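# About the Zavholm workshop

Zavholm is a shared workshop for people who like to build things and would like some company while they do it. We opened one January with 32 members and two keys, and we have grown slowly since then — to 117 members now, which feels like a full house on a rainy evening.
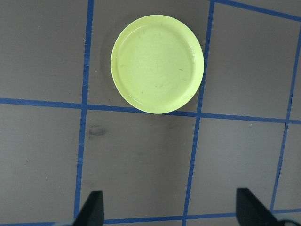

Our longest-running build is called Jedik, and it began as a wish to have a machine set the table. Dishes are harder than they sound! A member spent most of a winter on the grip alone, and we still practice with plain things like the yellow-green plastic plate, moving it from one square of the blue tape grid to another and writing down how each try went. The notebook has passed 1000 entries.

You don't need to know any of this before you join. Plenty of us came in to fix a lamp or borrow a saw and wandered over to the robot table later on, and we're always happy to make room.

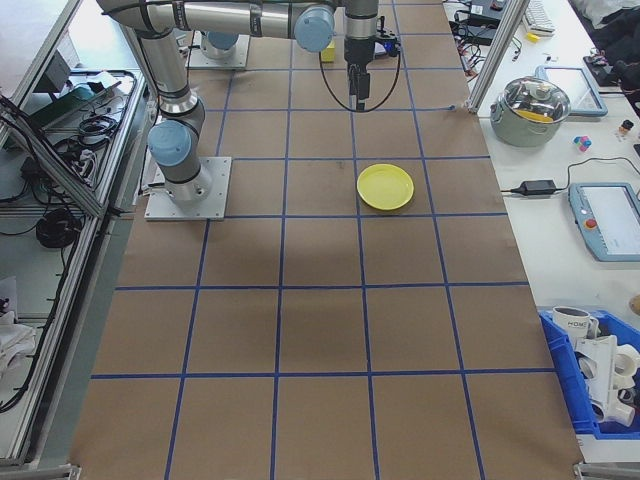
## How we share the space

Jedik has its own table, and the Bornadora room next door is for wood and sewing. Members book either one on the sheet by the door. Please leave the tape where it is — the notes go by the squares, and laying it out again takes a whole evening.

Beginners work alongside someone who has used the arms before, usually for the first few visits,

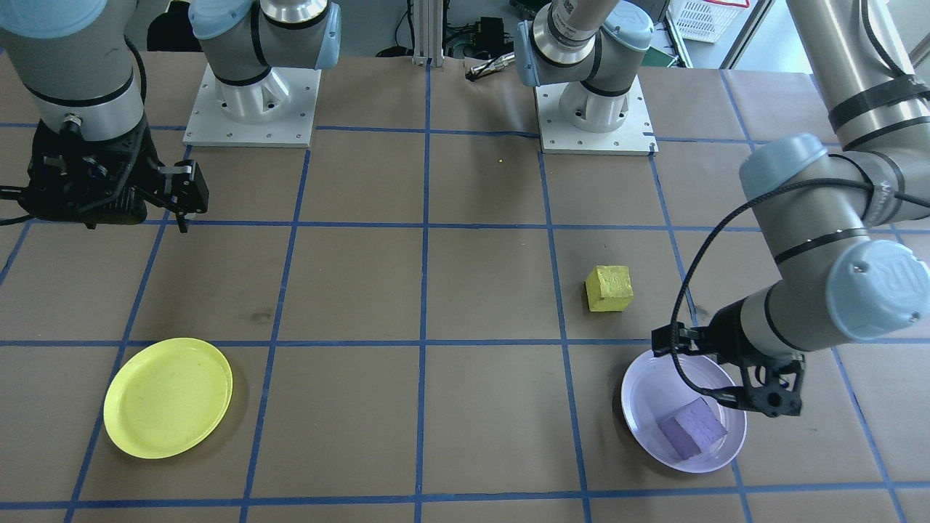
and after that you can book the table on your own or bring a friend. The Rugemalira shelf has manuals to borrow, along with spare notebooks and a very good book on gears.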